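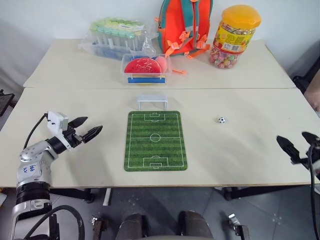 Vurel Tabletop Soccer Set
Sold by Prultovach School and Activity Supply
Sold singly or by the case

Log in to see your account price

Product details

The Vurel Tabletop Soccer Set is a small soccer field for a desk or table. The mat is printed with light and dark green stripes and the main lines of a full-size field: white boundary lines, a halfway line with a center circle, and a penalty box at each end. A small white plastic goal stands at one end. The ball is black and white like a regular soccer ball, and very small.

You lay the mat flat, set the goal at the end of the field, and play. There is nothing to plug in. Players move the ball with a fingertip, a flick, a pencil eraser, or whatever the group leader decides. Most of our customers use it in classrooms, after-school rooms, waiting areas, and therapy offices, where there is a table free but not much floor.

This is the one-goal version of the set. Games are played toward one end, with players taking turns to shoot. If you want a goal at each end for head-to-head play, add one extra goal per mat from the spare parts list.

What comes in the set

One field mat
One white goal
One black-and-white ball
One rule sheet

Size and table space

The mat is 16 inches long. It is narrower than it is long and sits easily on a standard classroom table with room on all sides. Leave a hand's width of clear table behind the goal and along both sides. The ball will leave the mat often, and players need somewhere to rest their wrists.

The set works best on a hard, level top. If you push two tables together to make a larger surface, keep the mat on one side of the seam. A seam under the mat makes a ridge that will turn the ball, and a gap between tables is wide enough to lose it in. Tables with a strong tilt or a folding hinge are not recommended.

The mat is not fastened to the table. For younger groups, a small piece of painter's tape under each corner keeps it from sliding. Do not use glue, staples, or packing tape. The printed side always faces up.

Setting up

Unroll or unfold the mat and let it lie flat before the first use. If the ends lift, turn the mat over, put a few books on it, and leave it overnight.

Stand the goal just past the end line with the opening facing the field. It may also be placed on the mat itself if you want a shorter shot, but it is steadier on the bare table. Put the ball on the center circle. The set is then ready to use.

Ways to play

The rule sheet in the package covers the games below. They are short on purpose, so that a table can change players between turns without a long wait.

Penalty shots. The ball goes at the front edge of the penalty box nearest the goal. Each player takes five shots. A goal counts only if the ball crosses the end line inside the posts. Highest score plays the next person in line.

Long shot. The ball starts on the halfway line. One flick each. If it goes in, the player moves back a step toward the far penalty box. If it misses, the player stays where they are. The first player to score from inside the far box wins.

Three touches. The ball starts at the far end of the field. The player has three touches to bring it up and score. If it rolls off the mat, the turn is over. This one takes the most control and is the one we suggest for older children.

Keeper. One player shoots and one guards the goal with a single upright finger. Swap after each goal. The keeper's hand has to stay behind the end line.

Groups often make up their own rules, and the sheet has a blank space on the back to write them down.

Using the set in class

Teachers have ordered this set for math lessons as well as for indoor recess. The stripes on the mat run in even bands and can be used as a scale. Children can record which stripe the ball stopped on, make a tally, and draw a bar chart from the results. Long shot is a good starting point for talking about fractions of the field.

For fine motor work, Penalty shots can be played with the non-writing hand, or with a clothespin or tweezers used to place the ball before each turn. Picking the ball up from the table and setting it on a line is a useful task by itself. The goal is light and easy to tip, so placing it without knocking it over can be part of the activity too.

The set also gets used for language groups. Words such as behind, beside, inside, near, far, left, and right come up in every game, and a child can be asked to put the ball to the right of the mat or the goal at the far end before play begins.

Safety

The ball is a small part and a choking hazard. This set is not for children under three, and should not be left out in rooms shared with toddlers or pets. We suggest that an adult hand out the ball at the start of a session and collect it at the end.

Keep the ball away from candy jars and snack bowls. In a mixed room, clear food from the table before play.

Check the goal now and then for cracks. If a post or the crossbar has broken, throw the goal away and order a spare.

Cleaning and storage

Wipe the mat with a damp cloth and let it dry flat. A drop of dish soap is fine for sticky spots. Do not put the mat in a washing machine or dryer, and do not iron it. Bleach wipes will dull the white lines over time.

The goal and ball can be washed by hand in warm water. Dry them before packing.

Store the mat flat or rolled with the printed side out. Rolling it with the print inside makes the ends curl up on the table the next time. The goal should be packed beside the mat and never underneath it, where it will leave a dent. A small zip bag for the ball is worth having. If you keep several sets on one shelf, mark each bag with the number of the set it belongs to.

Spare parts

Balls are the part most often lost, and we keep them in stock all year. They are sold in bags of 30. One bag will usually see a classroom through a school year with plenty left over.

Goals are sold singly or in packs of four. The spare goal is the same as the one in the set, and two of them make a matched pair.

Mats can be bought without the goal and ball. Please check that you are ordering the mat only and not the full set, as the two listings are next to each other in the order form and they are easy to mix up.

Rule sheets can be printed from your account page at no charge.

Case orders

A full case holds 96 sets, each in its own bag. Cases are not split. If you need fewer, order single sets and we will pack them together in a plain carton.

We hold stock at the Rankin warehouse and can fill orders of up to 4,000 sets without a production wait. Larger orders, and orders with a school or club name on the bag, are made up by request. Names cannot be printed on the mat itself. Requests for fall delivery should reach us by June.

Samples are available to schools and camps. A sample is one complete set, charged at the single price and credited back on your first case order.

Shipping and returns

In-stock orders placed before noon leave the warehouse the same working day. Case orders go by ground freight and need a person on site to sign. Tell us in the order notes if your building has no loading door or if deliveries have to go through a front office.

Unused sets can be returned within 30 days. Opened bags can be returned if a part was missing or broken when it arrived. For a missing ball or a damaged goal you don't need to send the set back. Write to us with the order number and we will mail the part.

Differences between this set and the Elari set

We carry two tabletop soccer sets and are often asked which to buy. The Elari set has a raised edge on all four sides, so the ball stays in play. It is heavier and takes up more shelf space, and it can't be rolled or folded. The Vurel set is an open mat. It packs into a tote or a backpack pocket, costs less to replace, and leaves children free to reach in from any side of the table. The ball does roll off, and someone has to go and get it.

For a fixed game corner, choose the Elari. For staff who move between rooms, or for a set that has to be put away after every session, choose the Vurel. The balls are not the same size and should be stored separately if you own both.

Customers also order

Vurel spare balls, bag of 30
Vurel spare goal, single
Zip bags, small
Painter's tape
Elari tabletop soccer set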